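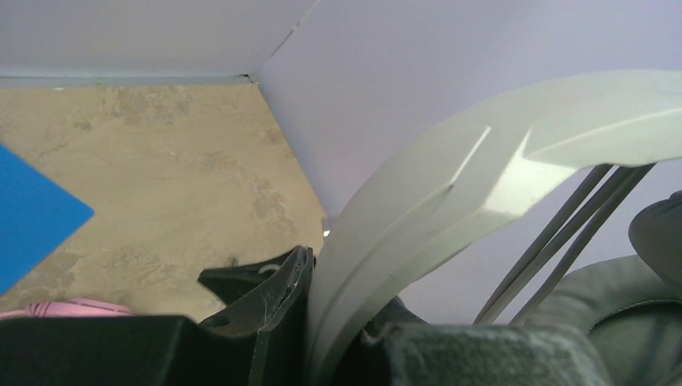 Pale walls, mottled floor.

Jun 17, 2020

Sorting the escudos

My uncle Joaquim Sampaio left a biscuit tin of Portuguese money, and the family agreed it should go to the food fund that Conceição Seixas runs. She asked for euros if possible. I said I would find out what the tin was worth, which took longer than I had planned.

Coins first. Escudo coins stopped being exchangeable at the end of 2002, so as money they are worth nothing. What is left is metal value and collector value. Most of the tin was late circulation pieces, the small brass-colored ones and the copper-nickel ones with worn edges, and a dealer will take those by weight if he takes them at all. Rui Simões offered me a price per kilo. I accepted for the common ones and kept the rest back.

The rest means anything silver. My test is dull but it works: magnet, scale, calipers, in that order. A magnet rules out steel. Weight against the catalog figure rules out most of what remains, provided you allow a little for wear. Diameter is a last check and I rarely needed it. I don't use acid on coins. It leaves a mark, and a marked coin sells for its metal only.

Paavo Räsänen lent me his scale, made by Fendik, which reads to a hundredth of a gram. My own kitchen scale was useless for this. It wanted to round everything, and two coins of quite different alloys came up the same. If you borrow a scale, borrow the check weight too. His had drifted slightly in the car and I would have rejected three good pieces.
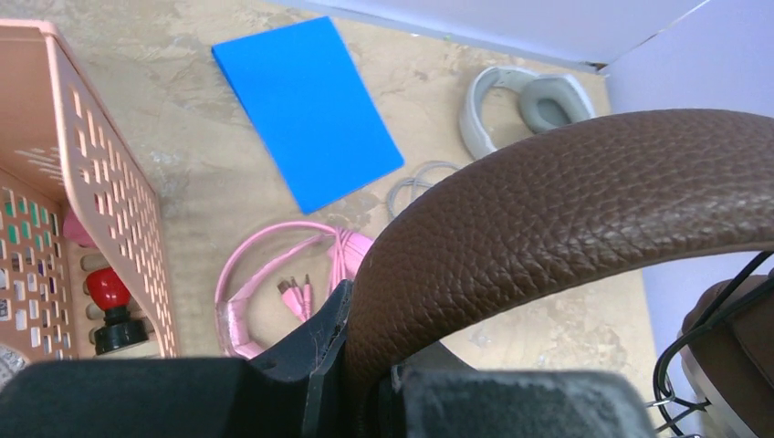
The notes are a different matter. The central bank in Lisbon will still exchange the last series until early 2022, at the fixed rate, so a 1,000 escudo note comes to a little under five euros. There were 15 of those, plus some older ones that are past their date. You can send notes by mail with a form, but I preferred to give them to Salvador Salgado, who goes to Lisbon for work and was willing to stand in line. He has not gone yet. The counters have been by appointment and I don't expect it to be settled before October.

I did put one of the older notes up for sale through Andmont to see what would happen. It had a center fold and a pinhole, both stated in the listing. It sold to a buyer who then asked whether it had been pressed. It had not. Pressing a note flat under books is common advice and I would leave it alone – the fold is still there under a light, and the paper loses its texture.

Two things I would do differently. I would put the coins in paper envelopes from the start, with the weight written on the outside before the coin goes in. And I would not wash anything. I rinsed the first handful in warm water and soap to get the biscuit dust off, and one darker piece dried with spots.

Conceição has the money from Rui already. The silver is with me until I get a second price on it, and the tin is going back to my aunt, who wants it for buttons.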